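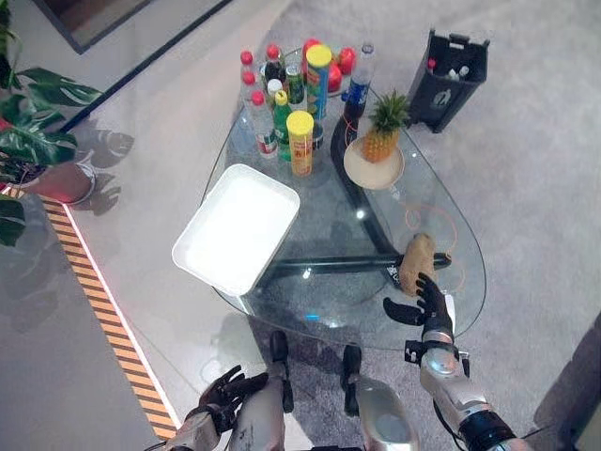 Zurkwood Residents' Social Group
Minutes of the May planning meeting, lounge room, 7.30 pm

Chair: Imani Biwott
Minutes: Patricio Insaurralde
Apologies: received from unit 3

1. Previous minutes
Accepted, with one correction. The minutes said the last afternoon tea "ran to budget". Imani asked which budget. The words have been struck out.

2. Drinks and nibbles for the open afternoon
Patricio proposed putting everything out on the glass coffee table and letting people help themselves: soft drinks, water, the cans, apples and the pineapple. Imani doubted that one coffee table could serve 30 people and said the same claim was made last year. Patricio said last year's table was smaller. This could not be confirmed.

It was suggested that the bottles be kept together at one end so there is somewhere to put a cup down. Agreed, though Imani wished it noted that they will have drifted by 3 pm.

The white plastic tray is to be used for serving. A second tray was requested. Patricio to look in the Girnano Street op shop before anyone pays full price.

3. Pineapple
Discussion was longer than the item deserved. The Ulloa household has offered to cut it beforehand. Patricio would like it left whole on its plate until people arrive, as a centrepiece. Imani asked whether anyone had ever been to an afternoon tea and remembered the centrepiece. Put to a vote and left whole. Someone is to bring a proper knife and a board, as no cutting is to be done on the glass.

4. Potato
To go back to the kitchen. No further discussion.

5. Cables
Imani does not want any cable on or near the serving table when there are drinks about. The orange one is to be coiled and put away before the doors open. Patricio said it would be done "on the day". Imani asked that it be done the day before.

6. Costs
Patricio estimates $70 all up. Imani considers this hopeful, given what was spent on drinks alone last time, and asked for receipts. A quote from Erkia Catering for sandwiches was tabled and not taken seriously. Decision on sandwiches held over.

7. Other business
A request for background music was declined until somebody says whose speaker it would be. The colour of the napkins was raised and not pursued.

Actions
Patricio: second tray, cable, receipts
Imani: knife and board, notice for the front door
Ulloa household: to be told about the pineapple

Meeting closed after 45 minutes. Next meeting same time, if there is anything to report.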